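Hard Water and the Case for Publishing the Number

4 min read
February 8, 2026

Most water utilities test for hardness and most of them report it badly. The figure, if it appears at all, sits near the back of the annual quality report, in milligrams per liter of calcium carbonate, averaged over the whole service area and over the whole year. A person who wants to set a dishwasher needs a current value for one zone, in the unit printed in the manual. These are different pieces of information, and the second can't be worked out from the first.

Flurnska is a useful case. The town draws from two sources: a reservoir, which is soft, and a well field on the Malach side, which is not. The published average last year was 111 milligrams per liter. Almost no address in town receives water at that value. The reservoir zone sits well below it and the well zone well above it, and in July, when the reservoir is drawn down, valves are changed and several streets move from one zone to the other. Residents on those streets get no notice. Their softener settings are correct for part of the year.

The usual objection is that hardness is not a health parameter. That is true, and it explains why no limit is set, but it does not settle whether the value should be published. Utilities already publish pressure, and planned flushing, on the grounds that customers need to know. Hardness affects detergent dose, salt use, heater life and the choice of surface cleaner. An acid descaler is a reasonable product for a steel kettle. On marble it etches the stone, and the dull mark left behind is often taken for more scale and treated with more acid.

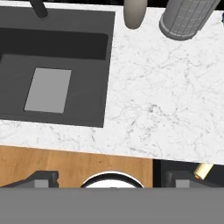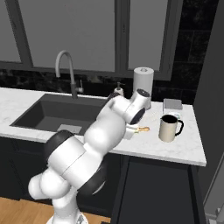 Renderings: white marble counters in a kitchen.

Stone of this kind is itself mostly calcium carbonate, so anything that dissolves the deposit will also dissolve what the deposit is sitting on. A household that knows it has hard water can wipe the surface dry and skip the chemistry. A household working from a town average has no reason to do either.

The second objection is cost. Sutcliffe, which has a smaller system than Flurnska and serves 3,000 connections, posts a hardness value for each of its 3 zones every month. The samples were being taken anyway for corrosion control. The added work is a table on a web page, with the result given in milligrams per liter and in grains per gallon. One conversion factor covers it: divide by 17.1.

There is a third objection, heard less often, that publishing the number sells softeners. Possibly it does. It also stops some sales. The Flostar unit sold in our area has a hardness dial, and the manual leaves the starting value to the owner. Without a local figure the owner guesses, and the safe guess is high. A timed unit set too high regenerates more often than it has to, and the extra salt goes down the drain to a treatment plant that was never designed to take chloride out.

My proposal is narrow. Report hardness by zone, monthly, in both units, with the date of the sample. Where a street can be fed from more than one source, list it under each and say which is in use. Keep the annual average if the report format calls for it, but label it as an average - and print the range next to it. None of this needs new equipment, and the July valve changes are already logged.

Related
Reading a water quality report from the back
Why grains per gallon has outlived its usefulness
Salt, softeners and the treatment plant
Reservoir drawdown: what changes at the tap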